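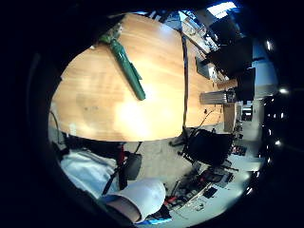

Protokoll der Zusammenkunft zum Werkstattbesuch bei Denano, April

Anwesend: Kaj Þrastardóttir (Leitung), Grímur Lauritsen, Unnur Grímsdóttir, Inger Hjaltadóttir
Entschuldigt: Tuva Halvorsen
Protokoll: Unnur Grímsdóttir

1. Begrüßung
Kaj heißt alle sehr herzlich willkommen und dankt den Gastgebern von Denano, die uns am Nachmittag so geduldig durch ihre Räume geführt und wirklich jede Frage beantwortet haben, auch die dritte zum selben Thema.

2. Rückblick auf die Vorführung
Grímur berichtet, dass das Greifen weicher Gegenstände den meisten Eindruck gemacht hat. Am Holztisch lag das lange grüne Teil bereit, und es wurde viel darüber gesprochen, wie schwer sich Weiches und Faltiges fassen lässt — schwerer jedenfalls, als wir alle vermutet hatten. Inger hätte gern noch länger bei der Elektronik gestanden und bittet darum, beim nächsten Mal mehr Zeit dafür einzuplanen.
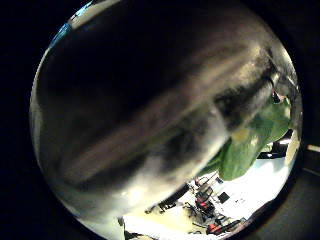
Grünes Teil aus der Nähe, dahinter schwarz-rote Technik und Kabel

3. Kosten
Für Fahrt und Verpflegung sind 1670 Kronen angefallen. Der Betrag wird ohne Gegenstimme genehmigt, mit einem lieben Dank an Inger für das Auslegen.

4. Tag der offenen Tür in Flundby
Im vorigen Jahr kamen 77 Gäste. Kaj schlägt vor, fünf kurze Vorführungen anzubieten und dafür bei Denano anzufragen. Alle sind dafür. Grímur übernimmt die Anfrage, Tuva soll wegen der Räume angesprochen werden.

5. Verschiedenes
Unnur sammelt die Bilder und schickt sie herum. Schluss der Sitzung um 17.40 Uhr, danach noch Kaffee.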